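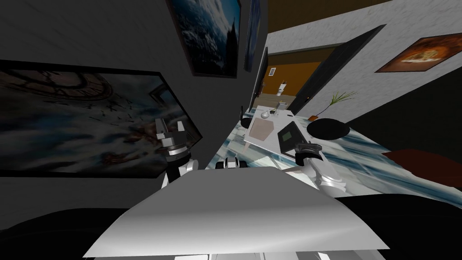

# Endivton two-arm unit: buying and planning notes

The Endivton is a white two-armed robot with a gripper on each arm. It works at table height and has no opinion on your furniture. You may wish to form one before ordering.

**Price:** £1834 a month on hire, or £1691 if you sign for 4 years. Delivery is included. Getting it up a spiral staircase is not.

**In the crate**

- Body and 2 arms, fitted
- 2 grippers, plus spare finger pads
- Mains lead (short — budget for a longer one)
- Seat for the Zosero room simulator

Use the simulator first. Build your room in it, with the table, the doors and whatever hangs on the walls, then run both arms through their full reach. Glossy tabletops deserve a trial of their own, as do trays, tablets and anything else that lives on the table because it has nowhere better to go. Moving a door costs nothing in Zosero. Builders take a different view.

**Things buyers leave out of the budget**

Training for two people, yearly servicing from March, and a table that doesn't wobble. Irfan Hartono in our planning office will price all three and has heard every argument against the table.

Orders placed after 2 October 2025 ship with the newer wrist joint. Older wrists can be swapped at the Trisirmont depot by appointment.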